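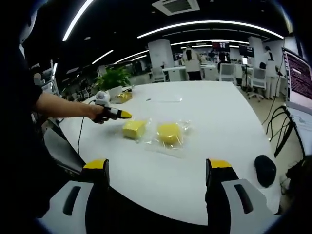 Switching the kitchen over, two months in

Apr 22, 2026

In February I stopped buying paper towel. We were going through 2 rolls a week and I wanted to see what the house would be like without it. I bought a stack of cotton cloths from Zandon, the discount place on Grondano Road, and put them in the drawer where the rolls used to go.

The cloths do most jobs. Spills, benches, the kids' faces, the inside of the microwave. Bacon fat is the exception, so I drain it on a wire rack now and wipe the tray with old newspaper before it goes in the sink.

Sponges I still buy. I tried a wooden brush for a fortnight and it was fine on plates and hopeless on the casserole dish. A sponge lasts me 19 days if I wring it out and stand it on its edge behind the tap.

Washing is the part people ask about. Everything goes in a bucket under the laundry trough and gets a hot wash with the tea towels. I don't use fabric softener on them as it stops the cotton soaking anything up. The Taheri brand powder has a strong smell, so I've gone back to the plain one in the cardboard box.

Two of the cloths have gone grey and moved out to the shed. I'll do the bathroom next, starting with the cupboard under the basin.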